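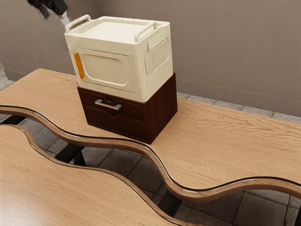
I went to the Zendik open day on a Wednesday to see their simulation software, Erent, before our workshop decides on a license. This is my short review.

The demonstration was on a big screen. A simulated arm works at a table with a wavy edge, where a cream storage box stands on a small brown cabinet. The presenter started the same task again and again, and we were allowed to choose the starting position ourselves. I liked this part the most. He told us that one batch is 1,000 attempts and takes almost 60 minutes on their office computer.

The wood grain and the shadows are very good. The menus are less good: the text is small, and I needed 2 tries to find the gripper settings.
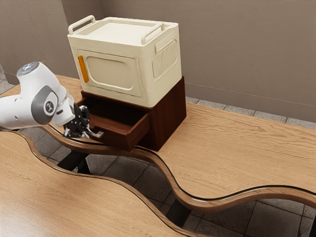 Can a beginner use Erent after one visit?

With some help, I think so. I could move the arm alone after a short explanation, but I would not know how to build a new table or add furniture.

The coffee was fine and the room was too warm. I give the visit four stars and the software three and a half. I want to try the Wendo package too before we pay for anything.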